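2nd December – open day at Tumthorpe

Up early for the street demo and well worth it! Kisia ran its long straight on concrete with high walls and kerbs both sides, and the motion was lovely – low, quick, hardly a wobble in the heading. Log has 1626 poses for the first run.

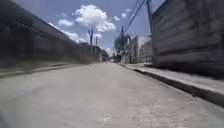
Nelu Onu reckons the kerb shadow is doing half the work for the edge finder, and wants the same street again under cloud before anyone celebrates. Fair. I've put it down for June.

Run 4 was my favourite. The planner had a crack or joint to cope with on the right and I had my fingers crossed the whole way. Visitors asked brilliant questions, mostly on braking (must bring the stopping-distance sheet next time).

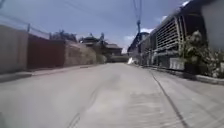

Lane with faint tyre tracks, grille-fronted building on the right.

Ataberk Taşdemir wants railings added to the map classes. Yes please – bars and plain wall shouldn't share a label.
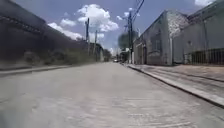
Raised pavement and black railings, right-hand side.

To do: copy logs to Tendevley, recheck battery 41.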